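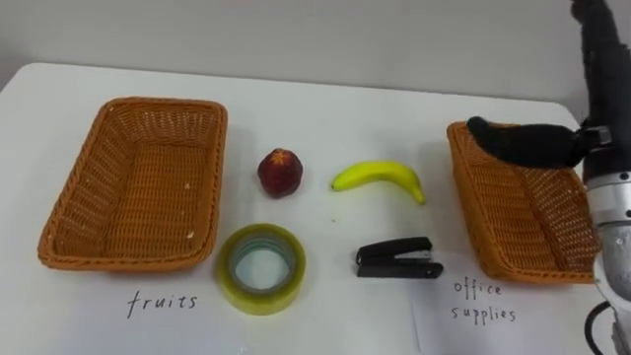
Ticket: wobbly desk, and things ending up in the wrong basket
Opened: 14 Mar 2023
Opened by: Edith Bedoya
Product: Mondura desk, white top, T-frame
Status: Solved (mostly!)

What's going on

Hi Filoten support! I'm writing about two things at once, sorry, but they happen on the same desk and I have a hunch they're related. We use the white Mondura as our sorting desk. Two wicker baskets go on top, food in one and household bits in the other, and whatever needs sorting goes in the middle. Fruit, packing tape, that kind of thing. Simple enough, you'd think.

Problem one is that the desk rocks. Lean on the front corner and it gives a little, then comes back with a click. Problem two is that the baskets wander. By the end of a session the left one has crept toward the middle and the tape roll has gone in with the bananas again.

What I tried before writing

Swapped the baskets left to right. No change, the left spot creeps whichever basket is in it.

Emptied both and wiped the desktop with a damp cloth, then dried it. A bit better for one afternoon (wicker sheds little bits and they roll around under the basket like marbles).

Turned the whole desk around so the back faced the room. The rocking stayed in the same place on the floor, so I'm guessing it's the floorboards and the desk is fine? But the click came along with the desk, which confused me.

Reply from Filoten support

Thanks for all the detail, Edith. A click that travels with the desk is usually a bolt where the foot bar meets the leg. Please check both sides with the hex key from the bag. For the rocking, set the desk where you want it and slip felt under whichever end of the foot bar is off the floor. Please don't use folded card, it squashes flat in a week.

Update from me

OK, you were right about the bolt! One of the 2 on the front leg was only finger tight. Gave it a good half turn and the click is gone. I've been listening to that thing since we moved the desk over from the Vedov building, so I'm thrilled.

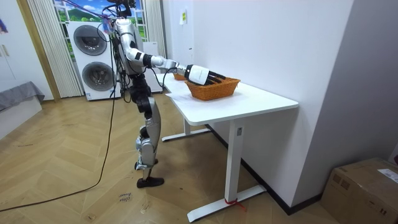 The rocking took longer. I didn't have felt, so I picked up a pack of the Espinoza stick-on pads and tried one under the foot bar. Too thin. Two stacked was too much and it rocked the other way. In the end I shifted the desk a hand's width along the boards and one pad was perfect. It doesn't budge now, even when I lean on it with both elbows (I did, a few times, it was very satisfying).

For the creeping I cut two rectangles of rubber shelf liner, a little smaller than the basket bottoms so they don't show. The weave grips it really well. I also stopped setting the baskets so close to the stuff being sorted, and that might have helped more than the liner, because there's room for your hand to go in from above without bumping the rim.

Still open

The tape. It keeps ending up with the food, and that one is on us. I've written HOUSEHOLD on a tag to tie to one handle, then remembered these baskets don't have handles, so it'll have to go through the weave.

One question before you close this: do you sell spare bolts for the foot bar? The one I tightened has a slightly chewed head and I'd like to swap it in April when we give the desk its next once-over. Any finish is fine, it's down by the floor. Thanks so much for the quick answer!

Edith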